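Last updated: Oct 14, 2018

Ranside Opens Equipment Planning Service for Small Packing and Repair Shops Considering Two-Armed Robots

SKOSTSTEAD -- Ranside, the equipment advisory firm that has helped small workshops choose their benches, conveyors and hand tools for many years now, is very pleased to announce a new planning service for owners who are thinking about buying their first two-armed robot and would like some friendly, patient help before they sign anything.

The service is called Clevurano, and it opens to customers this month after a long trial with shops in and near Skoststead. It is meant for businesses that pack, sort, refurbish or repair small goods such as phones and accessories, where much of the day goes to picking things up, turning them the right way and setting them down in a tray. Many of these owners have told us they have been curious about automation for years, but that the quotes they received were hard to compare with one another, and that they never felt quite sure what they were being asked to pay for.

We understand that feeling very well. A quote for a robot may cover the arms and nothing else. Another may fold in the grippers, the mounting, the software, a training visit and a year of support, and on paper the two can look as though one supplier is simply twice as expensive as the other. Clevurano begins by putting every quote into the same plain worksheet, so that an owner can sit down with a cup of coffee and read straight across the page.

The worksheet has 81 lines. That may sound like a great many, and a few of our trial customers did groan when they first saw it (we groaned a little ourselves while writing it), but most lines take only a moment to fill in, and the supplier is asked to complete the larger part. It covers purchase price, delivery, spare gripper fingers, replacement cables, floor and table space, electrical work, staff hours for training, and the cost of keeping the old way of working going while the new one is being learned. That last item is the one most often missing from the budgets that come to us.

Planning with Clevurano takes 8 weeks from the first visit to the final report. During the first part, our advisers spend time at the customer's own benches, writing down which items are handled and in what order. After that comes a period of bench trials using the customer's own goods, or close stand-ins for them, and we like the people who do the job today to be present for as much of it as they can manage. They know things about the work that never make it into a purchase order -- which trays tend to slide, which parts scratch easily, which boxes are a nuisance to open.

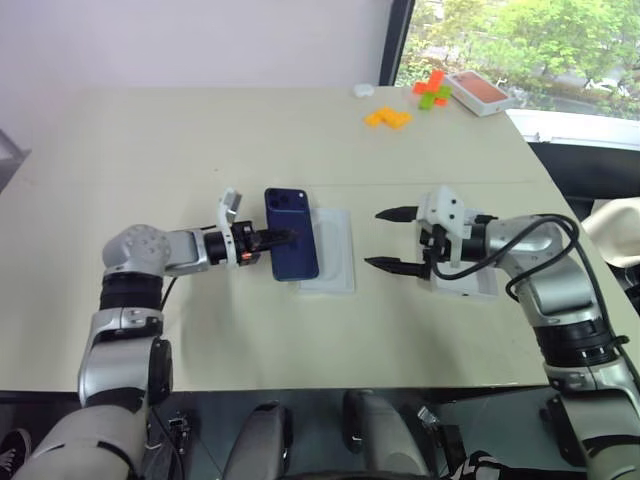 Should a small shop buy a two-armed robot outright, or lease one first?

For most first-time buyers we suggest a lease with a clear option to purchase, and a budget that sets aside money for training and spare parts from the start. Shops with steady work that changes very little from season to season may do better buying outright, provided the supplier will put its service terms in writing.

Trays get a good deal of attention in our reports, and we hope customers will forgive us for going on about them. A phone held upright on its long edge needs a different approach from one lying flat, and a shallow tray asks for different handling than a deep carton. Changing a tray or a fixture is usually far cheaper than changing a robot, so we ask owners to look at their packaging early, while there is still room in the budget to move things around.

The trial of Clevurano began in September of last year. Advisers recorded 857 separate handling tasks over the course of it, and those records now form the library we use when helping a new customer decide which jobs are worth automating and which are better left with the people already doing them. Quite a few fell into the second group, and we have said so to the customers concerned. One shop went home with a new set of trays, a better table and no robot whatsoever, and we count that as a good piece of work.

The service is offered in 2 forms. The standard plan includes the site visit, the bench trials, the worksheet and a written report. The extended plan adds help with supplier meetings, a review of the contract, and a return visit once the equipment has been installed and the staff have had some time to get used to it. Ranside accepts no commission from equipment makers under either plan.

Bench trials are carried out with the support of Kozma, our longtime partner for test equipment and fixtures, and we would like to thank everyone there for their good humor through a very busy year. Our thanks go as well to the trial shops, who let us crowd their aisles, move their boxes and ask the same question several times over.

Owners who would like to take part can request a first conversation free of charge. It helps to have a short list of the items you handle most, a rough floor plan, and any quotes you have already received, though please don't put off calling if you have none of these. A blank copy of the worksheet is available on request for shops that would prefer to start on their own.

Contact: Ranside Press Office, Skoststead | Copyright 2018 Ranside. All rights reserved. | Back to top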